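Ellside Makers' Help Pages
Home Browse Ask Tags Members Log in

How many grasps before a picking model is worth training? And do the failures go in?

We're a small group getting an arm to pick household bits out of one bin, and we've finally got to the fun part, which is gathering our own examples! The arm and the gripper behave, the two bins are clamped down so they don't creep, and the software (we're on Paredes for the logging) saves a picture before each try, where the gripper went, and whether it came up holding anything.

What I can't work out is how to plan the collecting. We have 40 objects in a crate. So far we've done 200 tries over a couple of evenings, all with the arm choosing its own spot more or less at random, and as you'd guess most of them are misses. I was going to bin the misses and keep the good ones, but then there would be hardly anything left and I'd be sorry to see all that work go.

So, two things really. Do the misses go in the training set? And should I be laying the objects out nicely, one at a time, or tipping a handful in and letting them fall however they like? The sort of mix we work with has a hairbrush, a clear bottle, a scrubbing sponge and a few smaller things in it, with the gripper going down among them.
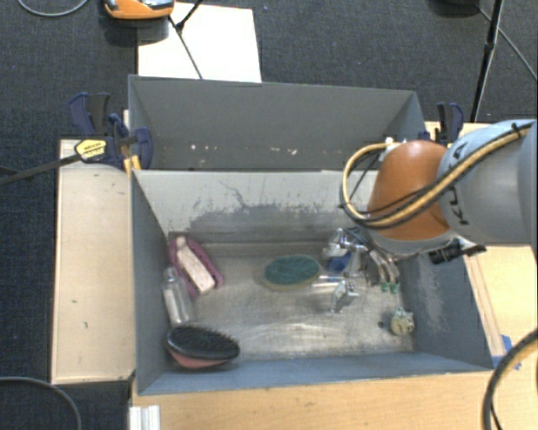 Ludlow replied that the misses are the best thing in the folder and please, please don't delete them! If a model only ever sees grasps that worked, it has no way to learn what a bad one looks like, and it will happily score every spot in the bin as a good spot. Keep the lot, mark each one held or not held, and when you make your training batches draw from the two piles evenly so the misses don't swamp everything. You don't need to throw anything away to get the balance right.

On laying out: tip them in. I spent most of December placing things neatly one by one, and my model was brilliant at neat things one by one and hopeless at everything else. Tip, let the arm have a dozen goes or so, stir, tip again. Swap the objects over fairly often too, or you end up with a model that knows your hairbrush personally.

200 is a start but it's small. Have a go at training on it anyway, just to check that your files load and the labels line up with the pictures. Mine were out by one for a whole evening (every picture had the result of the try before it) and I only spotted it when I printed a few and looked at them side by side. Much nicer to find that early.

emel_bench
4/10/21

Agree with Ludlow on nearly all of it. A few things to add from doing this with a different arm:

Hold some objects back. Pick 3 out of your 40 that never go in the bin while you're collecting, and only bring them out for testing. If you split your tries at random instead, the same sponge will be in both halves and your score will look lovely and mean very little. I'd hold back a few more once you've got a bigger crate.

Decide what "held" means before you carry on. We said it had to be still in the fingers after lifting clear of the rim and waiting a moment. Whatever you choose, write it in the folder. We changed ours partway and had to go back through everything by eye, which was a grim weekend.

Clear things are hard, especially if you're using a depth camera. Don't leave the bottles out because they score badly! Give them more tries than the rest. Same with flat things lying in the corners, where the fingers haven't much room beside the wall.

Once you have a first model, let it choose most of the spots and keep a share of random ones. You'll get far more successful grasps per evening, and the random ones stop it from going over the same favourite places. This is the bit where it gets really exciting, you can watch it improve from one session to the next.

Also save the camera position with every session, even if you swear it hasn't moved.

paredes_fan_club

Can't help with the number but you can use the second bin as well. Pick from one, drop in the other, then swap when the first is empty. It mixes the things up for you and you can go and have your tea. We left ours going like that and only had to step in for things that got wedged against the side.

Does Paredes let you pause in the middle of a session now? It didn't when I tried it.

bramblewire

Related
Gripper closes too early on soft objects
Best way to label held / not held from the finger gap
Paredes log files: where is the timestamp?
Moving from one camera to two halfway through collecting
Is simulated data any use for small bins?

Contact us | Copyright Ellside Makers' Help Pages | Back to top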